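Kitchen robots still learning to clear the bench, Bridurton trial finds
8/21/20

A robot arm that can put away the groceries is still some way off, according to results released by Gatbridge, the Bridurton automation firm that has spent the winter testing one on ordinary kitchen chores.

The company ran its control software through 3,741 attempts at simple jobs in a simulated kitchen. The tasks included picking up a vegetable, moving it onto or off a plate, standing a cup upright and putting food into a basket. Each attempt was scored as a pass or a fail, with no marks for getting close.

Gatbridge says the arm did well when there was one object on the bench and plenty of room to reach it. Results dropped once bowls, boards and baskets were added. The most common fault was a poor grip on something rounded. The next was bumping a neighbouring object on the way in.

"People look at a plate and a vegetable and see a five-second job," the company said in its report. "The software has to decide where the vegetable ends and the pattern on the plate begins, which way up it is, and how hard to squeeze."

Working in simulation lets the firm repeat a task many times without breaking crockery. The drawback is that a computer model of an eggplant does not bruise or roll quite like one from the shop. Gatbridge plans to move the same list of jobs to a real bench in November, starting with 100 attempts at each.

The work is partly paid for by Zikport, which runs a chain of ready-meal kitchens and wants to know whether machines could take on some of the sorting and plating. Zikport said it had no plans to replace staff and would not be ordering any arms this year. Its kitchens handle up to 3,000 trays on a busy day, and it said a machine that stopped every few minutes to be put right would slow the line down.

Shop-floor work may come first. At the Owusu produce warehouse on the edge of Bridurton, a single arm has been moving sealed cartons from a belt to a pallet since last year. The cartons are all one size and always arrive facing the same way. The warehouse said the arm was reliable at that one job, but loose fruit and vegetables were still packed by hand.

Homes are harder again - every kitchen has its own layout, and people leave things where they like. Gatbridge changed the plates, the colours and the position of the food between attempts so the software could not simply memorise one set-up. In one of the plate tasks, a purple eggplant lies on a black-rimmed plate with a red and yellow border, with a wicker basket on the same marble benchtop and the arm's black gripper open near the plate.

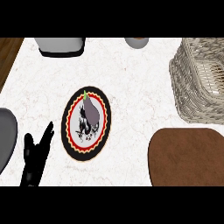

What happens next

The bench tests in November will use a real arm, real dishes and vegetables bought locally. An operator will stand by with a stop button. Gatbridge said it would publish the failures along with the passes, and would list which objects caused the most trouble.

It is also adding another task to the simulated set, bringing the total to 101. The new one asks the arm to wipe a benchtop without pushing anything off it. Early runs have been slow, the firm said, and the arm often misses the strip along the back.

Gatbridge would not put a date or a price on a household model. It said a machine able to do a few set jobs in a commercial kitchen was a more sensible goal for now, and that washing up by hand, folding clothes and packing a fridge were all outside the current project.

A summary of the simulated results is available from the company's Bridurton office. The full report will follow once the bench tests are finished.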